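搜索 问题、标签或用户 全部分类

分拣工位改双臂之后,原来的操作员怎么排班、怎么定岗?

提问:Nelli Ikonen 2024年11月11日

我们在 Claltport 的小件分装线,原来每班四人手工把零件从料箱分到格盘里。一月起其中一个工位改为两台机械臂配合作业,程序由集成商 Drirusano 交付。目前节拍比人工慢,但夜班可以连续跑。

问题有三个:
1. 原工位的人现在挂“设备看护”,工资等级表里没有这一项,按操作工还是按设备员算?
2. 报警停机时谁有权复位?现在是谁离得近谁去按。
3. 看护员一人能看几个工位?供应商口头说三个,没有书面依据。

回答一(已采纳)

先说第二个问题,它决定另外两个。复位权限必须落到具体岗位,写进作业指导书。我们的做法是把停机分两类:夹空、掉件、格盘没放到位,属于工艺类停机,看护员确认臂区无人后可自行复位;碰撞、力矩超限、急停触发,属于设备类停机,只能由持证设备员处理,看护员只登记时间和报警代码。
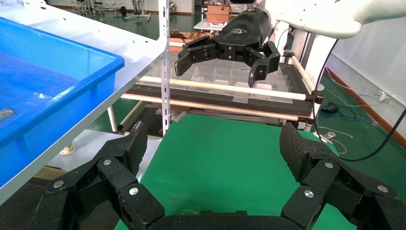 分类之后统计了一个季度,工艺类占92%,单次处理时间中位数70秒。也就是说看护员的大部分工作仍然是料的问题:料箱里零件叠在一起,格盘换型号后定位没改,线缆被推车刮到。这些靠原来的操作员判断最快,换一个只懂示教器的人过来反而慢。

定岗方面,我们新设了一级,介于操作工和设备员之间,考核项为换型、夹爪指垫更换、报警登记三项。培训12学时,考核不过的回人工线,不降级。

关于一人看几台,不要按台数算,按停机频次算。把每小时停机次数乘以平均处理时间,再加上补料和走动时间,总占用超过一半就不要再加工位。我们算下来是两个,供应商给的数字通常不含补料。

回答二

回答者:Urho Mustonen

补充一点班次上的变化。改造前四个人轮换,每两小时换一次手,腕部劳损的投诉不少。改造后重复动作少了,但看护岗长时间站着盯,注意力下降很明显,夜班后半段响应时间几乎是前半段的两倍。后来改成看护和人工分装每班互换一次,情况有改善。另外交接班留15分钟重叠,让下班的人把当班的异常料号讲清楚,单靠系统日志不够,日志里只有代码。

工资问题建议在设备验收之前谈完。验收后再谈,原岗位的产量基数已经没有了,计件部分很难折算。

回答三

我们厂用的 Zodik,基本不用人看。你们是不是参数没调好,问一下集成商。

评论(Nelli Ikonen):谢谢。停机分类的办法下周先在一个工位试。请问第一位回答者,格盘换型由看护员自己改定位,还是提交设备员改?

评论(回答一作者):看护员从已有配方里选,不许改坐标。新格盘由设备员建配方,首件双方签字。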